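News > Press releases > Repair and reuse

Reading time: 3 minutes

Devow says most "dead" office desktops don't need a new processor, and it would rather not sell you one

DRUSEN, Wed 21 October - Devow, the desktop repair and resale shop, today published its new bench rules for used office computers. The rules are short and a little grumpy. They start from the view that far too many processors get swapped for no good reason, and that a good share of the advice telling people to swap them comes from businesses with processors to sell.

Devow sells processors too. The shop would like that kept in mind while reading the rest of this release.

Between June and the end of last month, the shop took in 43 desktops that arrived with a note, a ticket or an owner saying the processor had failed. Two of them had a bad processor. The others had tired power supplies, memory that wasn't pushed all the way in, old dried paste under the cooler, or a worn-out coin battery. Several started normally once they were plugged in on the bench, and the shop has no clever theory about those.

"We don't claim that this proves anything about every computer in the country," the shop says in its introduction to the rules. "It is one bench, and people who bring us machines are a certain kind of customer. But if someone quotes you for a new chip without having tried another power supply first, ask them why."

Under the new rules, the processor comes last. A technician has to test the power supply, reseat the memory one stick at a time, clear the board settings and look over the capacitors before the cooler comes off. Only then is the socket opened. The chip is lifted straight up by its edges and the contacts are checked under a bright lamp before anything goes back in. The load plate stays open for as short a time as the job allows - dust and dropped screws do more harm in there than age does.

The shop is also dropping its "performance refresh" package, which bundled a faster processor with a cleaning. Sales were good. Results were harder to find. Owners who came back mostly said the computer felt the same, and when the shop timed a few common tasks before and after, it mostly agreed with them. A basic solid state drive made a bigger difference for less money, so that is what the front counter will suggest from now on, if it suggests anything.

Devow has doubts about some of the alternatives as well. It tried Oltico, a paid program that promises to diagnose hardware faults from a USB stick, and found it fine at confirming problems the bench already knew about. It will not be part of the rules. A trial of Juhl cooling pads in place of ordinary paste ended without a clear winner, and the shop has gone back to paste because it's cheap and everyone there knows how to clean it off. 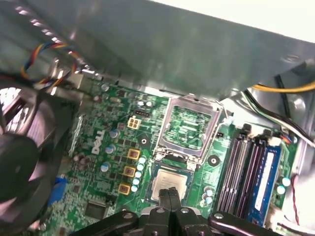
A processor beside its open socket on a Dell desktop board.

The full bench rules run to two pages and can be picked up at the counter in Drusen or requested by email. Other repair shops are welcome to copy them, change them or argue with them. Devow expects the order of the early steps to get the most complaints, particularly from anyone who likes to clear the board settings before touching the memory.

Prices for testing stay where they were. If the processor does turn out to be bad, the customer will be shown the test result and told what a whole used replacement computer would cost next to the repair. For older office machines the replacement is often the better deal, and the shop would prefer to say so before the work is done.

About Devow
Devow repairs, cleans and resells used desktop computers from its workshop in Drusen. It has been open since 2000 and does not offer a loyalty card.

Press contact: Devow front desk, Drusen | © Devow. Text may be reprinted in full or in part. | Back to top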